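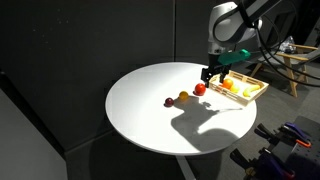 When should a potted fig go into the garage for winter?

After the leaves have dropped and before a hard freeze. A light frost or two is fine and helps it go to sleep.

Search the forum... Go

Fruit in Pots > Winter storage > Garage figs, when and how much water

lowbranch
ok I know there's a sticky but it's long and half the links are dead. Moved to Kistmont in May with three figs in pots, previously kept them on a balcony somewhere much warmer and never thought about winter at all. Two have dropped all their leaves. Third one is still hanging on to a bunch of yellow ones at the top and we're supposed to get down to 14 on the weekend. Garage is attached, not heated, one small window. Do I strip the leaves? Wait? Bring it in with leaves on? Also how much do you water them in there because the sticky says "barely" and my neighbor says never.

potbound_pete
Bring it in. 14 will kill roots in a pot that size. In the ground maybe you get away with it, in a pot no way, the soil freezes right through from the sides.
Leaves will come off on their own in the dark. Don't strip them.

mrs_quince
Agree on bringing it in, disagree on the leaves. I strip mine. Left on they go to mush and then you get gray mold on the tips, lost the whole top of a plant that way. Just pull down gently, if it comes away it was ready. If it doesn't come away snip it and leave the little stem, that falls off later.

potbound_pete
Been leaving them on for years, no mold. Your garage must be damp.

mrs_quince
It is damp. So are most garages pete

HoomanAzimi
Hi, I run the fig table at the Fondutport plant swap so I get this one every fall. The sticky is mine from a long time ago and I should really redo it.

Short version:
- leaves off or nearly off
- check for scale, look along the stems and under any leaf that's left
- pick off every fig still on there, even the tiny ones, they won't ripen and they rot
- one good drink a few days before it goes in, then let it drain
- away from the window, they don't want light till they wake up
- water when the pot feels light when you tip it. For me that's a cup or so every month. Small pots sooner

Never watering is how most people lose them. They go in alive and get thrown out in spring dry as a biscuit and everyone blames the cold.

lowbranch
that's super helpful thank you. Pots are plastic, the big one is on a wheely thing thank god. What about the tiny figs, there's a lot of them right up at the ends, like little green peas. Thought those were next years?

HoomanAzimi
Good catch, should have been clearer. Anything size of a pea or smaller tucked right against the stem, leave it. On some kinds those become the early crop. Anything marble size and up, take off.
What variety?

lowbranch
two came with no label. The one still holding leaves is a Daneshvar, got it as a cutting from my aunt

azadeh_h
Oh I have that one!! Hardly ever see it mentioned on here. It's always last to drop, mine still had leaves when the others looked like sticks (every single year, I used to panic). It's from the old Daneshvar orchard stock if anyone's wondering, or that's what I was told when I got it, yellow skin, sort of honey flavor, splits like crazy if it rains in September. Strip it and bring it in, it won't mind. Mine's been frosted with leaves on and came back fine from the bottom, lost the year's fruit though which was sad.

And wrap the pot if your garage gets really cold!! I use an old comforter and a bungee cord and it looks ridiculous but it works, I do the olive the same way.

potbound_pete
Comforter holds damp. Use bubble wrap.

azadeh_h
mine doesn't get wet so it's fine? it's inside a garage

mrs_quince
Here we go

carport_carl
Question from someone without a garage. I have a carport and a basement laundry room that stays at 65 all winter cause of the boiler. Which one. The carport is open on three sides.

potbound_pete
Neither

mrs_quince
Laundry room is too warm, it'll wake up in January and put on long white floppy growth and then you have to nurse that till spring. Carport too cold unless you bury the pot. Do you know anyone with a shed? Or is there a stairwell down to the basement, a bulkhead, anything like that

carport_carl
there's bulkhead stairs yeah. Steel doors on top. Full of leaves and a broken sled

mrs_quince
That's your spot. Clear out the sled. Bulkheads are great, ground keeps them from getting too cold and it's dark. Put a thermometer down there for a week first if you can.

carport_carl
never would have thought of that, thanks. Will the doors closing on top be a problem, plant is taller than me

HoomanAzimi
Lay it down. Pot on its side, plastic bag around the pot so the dirt stays put. They really don't care which way is up when they're dormant. Or prune it now, nothing wrong with taking it down by a third.

potbound_pete
Never prune in the fall. Prune late winter when you can see whats dead.

HoomanAzimi
That's the usual advice and it's good advice for plants in the ground. For one in a pot that has to fit down a stairwell I'd still cut it. You'll get some sap if it isn't fully asleep, not a disaster. Leave a bit extra on each branch and clean it up again later if the tips die back.

potbound_pete
We'll have to disagree. I cut one in November and it bled for days and was never the same

azadeh_h
Root the pieces!! Don't throw them away. Wrap in damp paper towel, into a bag, bottom drawer of the fridge, then pot them up in spring. I had so many last year I was giving them to the mail carrier

carport_carl
ok cutting it, sorry pete

fignewbie_dot
Can I piggyback. I got a fig from Dravley Gardens in the clearance bin, it's in a 2 gallon pot, was kept inside the store so it's still totally green and growing. Do I force it to go dormant?? Or keep as a houseplant till spring. I have a south window

mrs_quince
Houseplant this year. Don't shock a little thing like that. South window, water when top inch is dry, watch for spider mites because heated air makes them go nuts. Rinse it in the shower every so often. Next fall it can go through it normally with the weather.

potbound_pete
I'd put it in the garage. Figs need the rest.

mrs_quince
Next year it can rest. Green growth straight from a heated store into a freezing garage is going to turn black overnight and you know that

potbound_pete
Well I'd do it gradually. Obviously

fignewbie_dot
I think I'll do the window, garage is detached and full of bikes anyway. It was four bucks so not a tragedy either way but I like it now

lowbranch
Update - got all three in tonight. Stripped the Daneshvar, most came off with a tug, a few I snipped. Sap got everywhere and it's ITCHY, nobody mentioned the itchy. Found brown bumps on one stem of a no-label one, like flat little lentils stuck on. Is that the scale?

HoomanAzimi
That's scale. And sorry, gloves should be in the list. Wash your arms well and stay out of the sun with that on your skin, though in December you're probably safe.
Scale: old toothbrush and soapy water, scrub them off. Then wipe down with rubbing alcohol on a rag. Look again in a few weeks. Keep that one a little apart from the others if there's room.

azadeh_h
Toothbrush is the way. Also check where the branches fork, they love to hide in there

lowbranch
scrubbed. there were a lot more than I thought, ugh. Should I spray with something too

mrs_quince
Dormant oil, but do it outside on a day above freezing and let it dry before it goes back in. Read the label for the mix, people make it way too strong. If there's no mild day coming just keep scrubbing till late winter.

potbound_pete
Dormant oil is the right answer. Agree w quince for once

mrs_quince
Screenshot saved

northwall
Late winter question while you're all here. When do they come OUT. I always get impatient, drag them out at the first warm week, they leaf up, frost gets them, drag them back in. The fig shuffle. My back is done with it

HoomanAzimi
Leave them as long as you can stand it. If buds stay tight they can sit in the dark until the frosts are nearly over. Keep the garage cool, crack the door on warm nights, shut it in the daytime. Once they've got green showing they need light so at that point you're committed. First week out in shade, leaves grown in the dark will scorch in one afternoon.

northwall
crack it at night shut in the day, that's backwards from what I do. makes sense tho

azadeh_h
I do the shuffle on purpose and I get ripe figs weeks earlier than my brother in law, so I'm team shuffle. But I have a hand truck and two teenagers

carport_carl
Bulkhead cleared. Thermometer's in. The sled wasn't even that broken

HoomanAzimi
Nice. Post what the thermometer says on the coldest morning, would be useful for the new sticky. I'll try and get it rewritten before spring and I'll put the pea size thing in, and gloves. If anyone has photos of scale on bare stems send me a message please, mine are all blurry.

lowbranch
I have plenty of scale to photograph lol. Will send. One more dumb one, does it matter that we open the big garage door every morning for the car? Cold air comes in for a minute or so

mrs_quince
Not dumb. Doesn't matter, just don't have them right by the door. Back wall against the house is best. And don't leave the car running in there

lowbranch
back wall it is, they're next to the recycling now, will shift them tomorrow

Last reply Tue 9 December

Share this thread 14 shares

Fruit in Pots is read by 2,000 members. Contact the moderators | Copyright Fruit in Pots Forum | Back to top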